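Final report — Where do the condiments go? Leftover single-serve packets and table bottles in the Fistthorpe dining hall

Dinesh Bhatt, with help on the survey from Gayan Weerasinghe
Turned in 18 Jun 2019

1. Why this topic

Started out wanting to do all food waste. Way too big. Professor said pick one thing, so — condiments. Fistthorpe uses both packets and refillable bottles, which makes it a decent place to compare. Plovton (the other hall) is packets only, used it for the survey but not the weighing.

Main question: do people throw away less when there's a bottle on the table?

2. What we did

Ran for 24 lunches starting in February. Half the tables got a bowl of packets, half got bottles. Switched sides halfway through so the window tables didn't mess up the results (people sit longer there).

After every lunch we went through the trays at the return belt and sorted packets into three bins: unopened, opened and half used, empty. Gloves, aprons, bad smell. Bottles got weighed before and after on a kitchen scale. Whatever people left on plates we scraped into a tub and weighed too, but mustard on a fry looks a lot like mustard next to a fry, so treat that number carefully.

Survey was one page, five questions. Got 227 back.

3. Results

Total packets sorted: 3,656. More than I wanted to touch in my life.

Unopened was the biggest bin by a lot. Hall rules say anything that comes back on a tray gets tossed, sealed or not. So those were perfectly good and went in the trash anyway. Ketchup worst, then mayo. Soy sauce hardly ever came back, I think because people only take it when they want it.

Bottle tables left more sauce on the plate than the packet tables did. Did not expect that. But no wrappers, and nothing sealed getting thrown out, so overall the bottle side still came out ahead by weight.

Survey: 132 people said they take more packets than they need "just in case." Second most common comment was that bottles are gross or sticky. A few said they bring packets home. One person wrote a whole paragraph about relish.

4. Problems

Missed the half used bin on the first two lunches, left them out of that table. The Chauhan scale reads in steps that are too big for a mostly empty bottle. Also people moved bottles between tables constantly. We put tape labels on them, labels came off in the wash. And the tub for plate scrapings got emptyed once before we weighed it.

Nobody's cost numbers are in here either. Asked the supplier, Dremeo, what a case of packets runs and didn't hear back in time.

5. Recomendations

Keep bottles at every table, and put packets behind the counter on request. Wash the bottle tops between lunch and dinner, which would take care of the sticky complaint. Smaller tips might help with the plate waste. Would need another round to check.

Squeeze bottle and clear bottle:
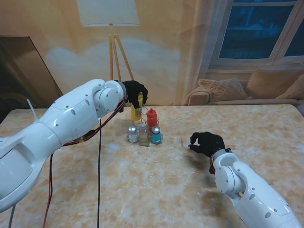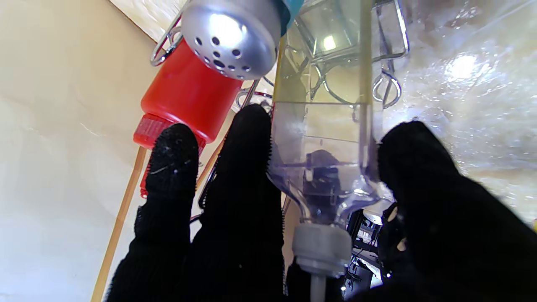
6. Comments from draft review

Gayan Weerasinghe thought the request-only idea was going to slow the line down at noon, and that we should have timed it. He also wanted the unopened packets split by flavor in the main table, not just in the text, and asked whether the rule about tossing sealed ones could simply be changed, seeing as that one bin is most of the problem. Flavor table is now in the appendix. Timing we didn't get to. I emailed the hall manager about the rule and will add the answer if it comes before grades are in.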